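Color coding patch cables: by VLAN or by room?
Posted in Small Office Networking, October
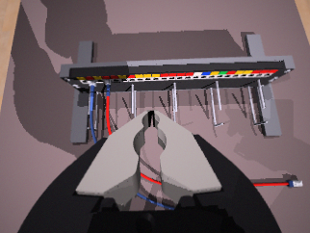

patchbay_87
We're moving the Zornow office to a new floor and I have to pick a labeling scheme before Saturday. The old one went by department, and every time people swapped desks it was wrong again. I'm leaning toward one color per VLAN. There are 38 drops. Anyone regret doing it that way?

coldaisle
I regret it. We did color by VLAN at Jodari and then changed the VLANs. Switch config takes a minute, pulling cables takes an evening. Now everything is gray and the number on the label is what counts.

tinker_lou
Disagree. Color is for the person on the phone with you at 7 a.m. who has never opened the rack. "Unplug the red one" works. "Unplug 3253" does not, they read it wrong.

coldaisle
Then they unplug the wrong red one.

tinker_lou
Not if red is only for uplinks. Keep it to a few colors.

mossbank
I'd number by room and wall plate, same number at both ends, and put the list in a sleeve inside the door. Use color for phones and uplinks only. Buy 6 spares of each length.

patchbay_87
Going with room numbers, red for uplinks, blue for phones. Still not sold on gray for the rest but it's what the supplier has.

coldaisle
Gray is fine. Print the labels before you start pulling.

Related threads
Sukprasert label printer keeps jamming
Dradivetti wall rack, door hinge side
Reusing old Cat5e runs

Contact | Copyright | Back to top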